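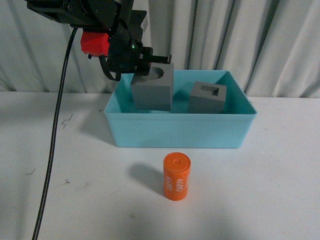
Trurkberg bin set

Recordings from the arm Orest Palamarchuk and I put together on the bench at the Promstead workshop. The set holds 200 short episodes of one job: an orange cylinder and two grey blocks, one with a round hole in the top and one with a square hole, sorted in and out of a light blue bin.

Layout

Each episode is a folder with video, joint positions and a text file giving the instruction. Joint positions are logged at 40 Hz. Folders are grouped into 4 sessions, and the white table and curtain stay the same throughout.

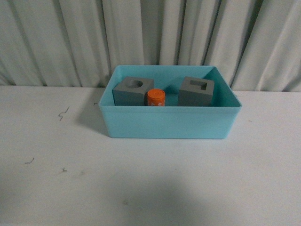 Start positions were changed by hand between episodes. The cylinder may start on the table or in the bin, so check the instruction file before training on a subset.

Known problems

Session 2 has a clock offset between video and joints. Run fix_offset.py first.
The table has scuffs and marks. We did not mask them.
Gripper force was not recorded.

To do

Yevdokiia Hordiienko is relabelling the failed grasps. The new labels should be up in June.

Contact

Tamara Karpenko, or leave a note at the Promstead bench.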